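Print | E-mail

How many demos before the toaster oven task works?

We have 570 recorded runs on our two-arm setup and the policy still misses the oven handle. Stosis, who sold us the training package, says to keep collecting. I have doubts – the mug rack and the plates have stayed put for most of it.

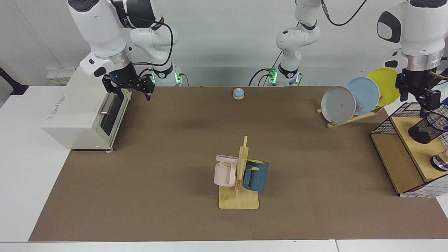

Answers (2)

1. More data always helps. Go for double.

2. I wouldn't buy that. We had 570-odd runs at Birden too and the extra ones taught it nothing new. Shift the oven between runs, swap the mugs, then hold back 29 for testing. Throw out any run where the operator fumbled the grasp – we lost 4 days to those. If it still misses, look at your camera calibration.

Print | E-mail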